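13/02/2021
Notebook, nursing theory reading group, Fultham

I spent most of the morning with the interview transcripts for the comfort study, and I have to say it went slower than I'd hoped, though I enjoyed myself more than I expected to! The set from the Flores ward comes to 89 pages, and I got through the first half with two colors of pencil and a great deal of tea.

What keeps coming up is waiting. We asked the night nurses what comfort means to them, and they keep telling us about sitting with someone before a procedure, or standing in a doorway for a minute longer than they needed to. Pouran coded nearly all of these as "presence" back in December. I had been calling them "reassurance" – I'm no longer so sure of that, as very little is said in most of them. Moved eleven passages over to her heading and left four with a question mark.

Ludmila Oravec wants the introduction down to 900 words. It stands at well over that, mostly my fault, with the long bit on Guston's idea of the quiet task. I'd be sorry to lose it, but could live with a paragraph.

Still to do: second reading of the Skineck transcripts (somebody else please, I know them too well), and check whether "settled" and "at ease" are really being used the same way by the older nurses. Mei, could you look at page 31, where the nurse corrects herself halfway through? I have read it five times and I change my mind each time. 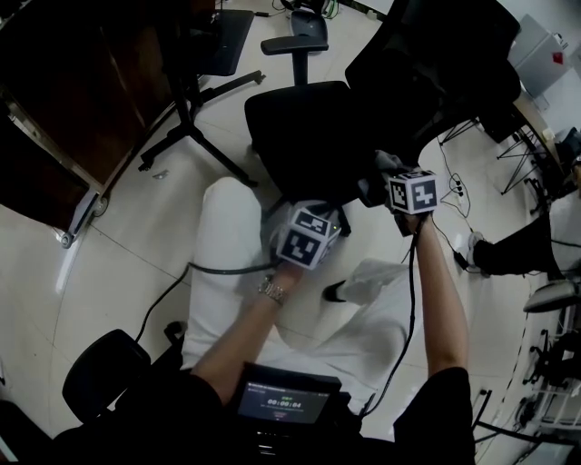
Mei Ambrose: I read page 31 last night and I think she means two different things. "Settled" is how the patient looks to her, and "at ease" is what she feels herself once he's asleep. I'd keep them apart until we've done Skineck.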